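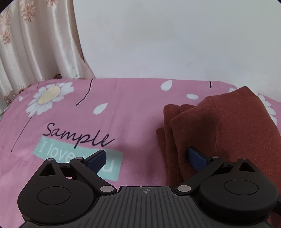 Custton hand-held over the brushed knit, pads open, right pad against the fold.

Re: [cloth-grip] Custton or Semach for the garment work?

Nusrat Pathirana wrote:

> Hi all,
>
> Short report from Bandara. We've finished our run with the Custton
> hand-held and I'm happy to recommend it to anyone starting on soft goods.
> 912 clean pick-ups out of 1000, mixed garments, two operators. The Semach
> was well behind that when we tried it last year, and the operators liked
> the Custton better in the hand.
>
> The linkage closes nicely and the wide pads are forgiving if you come in a
> bit crooked. We'd stop looking at other grippers at this point and put the
> time into cameras and the arm. Has anyone got a good reason not to?
>
> Nusrat

Hi Nusrat, hi all,

I've got a few reasons, though none of them is a knockout. I've had the same model since November and I don't dislike it. I just don't think 912 out of 1000 tells me what you'd like it to tell me, and I'd be sorry to see the list settle on one gripper because of it.

First, what counts as a clean pick-up? If it means the cloth left the surface and stayed between the pads, fine, but that's the easy half of the job. I care about how many layers came up. With a folded garment you can get a lovely firm grip on three layers when you wanted the top one, and on a tally sheet it looks the same as a good one. Did your operators score that? If they did, I'd like to see it split out. If they didn't, the number is a drop count turned upside down.

The thick brushed knit is the one that gives me grief. It's folded into panels, the seams add bulk in odd spots, and the fold stands up enough that a pad coming in from the side tends to shove it along before it gets hold of anything. Then you have the bedding underneath. Mine has a slightly fuzzy feel to it, so when the lower edge of a pad goes in at the base of the fold it's quite happy to take a pinch of the sheet as well. On a bare bench you'd never notice the problem. Was any of your run done over bedding, or was it all on the bench? I ask because the Grarorton brief says beds and sofas, and I haven't met a sofa yet that behaves like a bench.

Second, the Semach comparison. You say "last year", which I take to mean different operators, different garments and the old pads. I'm not accusing anyone of anything, but that's two separate trials being read as one. I ran both in the same afternoon, swapping every few grabs so I didn't get better at one and worse at the other from being tired. I did 100 on each with the knit and nothing else. The gap was small enough that I wouldn't bet my lunch on it. The Semach dropped more, the Custton grabbed too many layers more often, and which of those you mind depends on what happens next. For sorting laundry I'd take the extra layers. For unfolding a sleeve I'd rather drop it and have another go.

I know 100 is a thin sample. It's also one fabric and one pair of hands, so please don't quote it back at me as a result. I only bring it up because it didn't look anything like the difference you describe.

Third, the pads. I agree they're forgiving when you come in crooked. The trouble is the operator gets used to being forgiven. When I went back over my own recordings I was coming in at all sorts of angles and letting the pads sort it out, and I don't love the idea of handing that to an arm as the way it should be done. The arm won't have the same give in the wrist that I do. Perhaps it comes good in training. People keep telling me it will, and they may be right, but I haven't seen a run on thick cloth that convinced me.

There's a related thing with the view. The wide lens is good for knowing where you are in the room, but with the arms reaching forward the pads cover the very patch of cloth you're working on. When the left pad is over a bit of print on the sheet, that print is gone from the image until you move. Same with the edge of the fold on the other side – the last stretch before contact is the part I most want to see, and it's the part with a dark pad beside it. The Semach is worse in the corners but a bit better there, at least how ours is mounted. So I'm not sure the cameras can be treated as a separate job for later, as you suggest. If the pads block the view, then picking the pads is also picking the view.

Dark pads on a dark garment is another one I'd want tested before anyone orders in bulk. Navy against rust red is easy enough to tell apart. Navy against navy school trousers, I'm less confident. Does anybody have pads in a lighter colour? I'd pay the postage.

On comfort, I'll give you that one with a small grumble. It does sit well in the hand. After 15 minutes I was squeezing harder than I needed to, and my last grabs in each block were rougher than the first. If your two operators did long shifts I'd like to know whether the misses bunch up toward the end. You must have the order they were done in, even if it's only the file times.

What I'd suggest, if you're willing to run it again at Bandara:

Score the layers as well as the lift. One layer wanted, one layer up, anything else goes in a different column.

Use both grippers on the same day and swap often.

Do half of it over a bedsheet or blanket, with the garment left folded.

Keep a note of which pad touched first. Mine was nearly always the right one and I suspect that's just me being right-handed.

I can send over the knit if it would help to use the same garment, but I want it back, it's the worst thing I own for this and I don't have a second one. My recordings are on the shared drive under "knit-swap". The first block is rubbish, I had the Semach strap on wrong, so skip to the second.

As for the arm, I'd hold off. The Grarorton people want an answer by the Tuesday call and my answer at the moment is "either would do, neither has been tested properly". That won't please them. I'd still rather say it now than after the mounts have been made, seeing as the mounts only fit one of them.

Happy to be talked out of any of this if you've got the layer counts sitting in a spreadsheet somewhere. And could whoever borrowed the spare Custton pads please drop them back, I'm down to the set that's on it.

Cheers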